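Stusow-Otberg night train: is it really coming back?
Forum > Trains and Transit > Regional Rail

railmouse
Posted 2018-08-22
So the transportation board voted in July to put money toward bringing back the overnight train between Stusow and Otberg, and I have been grinning ever since. I rode the old one as a kid and slept maybe an hour, best trip of my life. Typing this from my sister's place in Niden, where the train would stop if they ever fix the platform (big if).

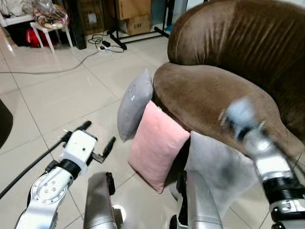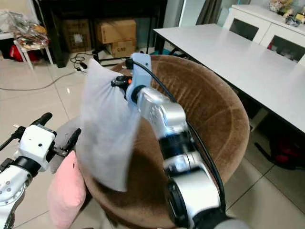 Brown velvet and cushions.

OK, plain question: does the July vote mean the train is fully paid for?

tunnelvision
The vote covers the track work and the Niden platform. The sleeper cars and the yearly running costs are separate, and those don't come up until the next budget.

railmouse
Ugh. I was afraid of that. So we could end up with a lovely new platform and no train.

gravelpit_7
We could, and I'd bet on it. I've lived in Stusow long enough to remember the last two "revivals." They paint the station, cut a ribbon, everybody goes home. Meanwhile the morning bus to Otberg is standing room only and they won't add a second one. Put the money there!

mildlydelayed
Hard disagree, gravelpit. The bus and the train are different pots of money. Killing the train doesn't get you a bus, it gets you a wider highway. I went to the hearing and sat through the whole thing (the chairs, my back) and the highway people were first in line at the microphone.

gravelpit_7
Different pots until somebody decides they aren't. I'll believe in the pots when I see them. And who is this train for? If it leaves Stusow at 11 at night, I'm not walking my kids to that station in the dark.

tunnelvision
The draft timetable has it leaving earlier than that. Six stops, down from 13 on the old route, and seven hours end to end. They dropped all the little places in the valley, so if you're out that way you'd have to drive to Niden and leave your car.

mildlydelayed
Wait, they dropped the valley stops? I missed that. That's where half the support letters came from, my aunt wrote one! She is going to be furious.

railmouse
Seven hours is about what I'd want though. Any shorter and you get dumped on the platform at 4 am with nowhere to get coffee.

gravelpit_7
Otberg station doesn't have coffee at any hour, so you'll be fine.

couplerqueen
Has anyone heard who would run it? At the hearing I thought they said Zerouali, same outfit that does the airport line. I take that one to work and it's pretty good, clean, mostly on time, but the ticket machines are awful. Three of them at my stop and I've never seen all of them working.

tunnelvision
Zerouali put in a bid. No contract yet, and I wouldn't expect one before the budget is settled.

mildlydelayed
I'd take broken ticket machines over no train. Written comments are still open, by the way. Mine is going in tonight and it's mostly about the valley stops now.

gravelpit_7
Fine, I'll send one too. It'll say buses.

railmouse
Does it have to be on the form or can I just mail a letter? My sister wants to sign it too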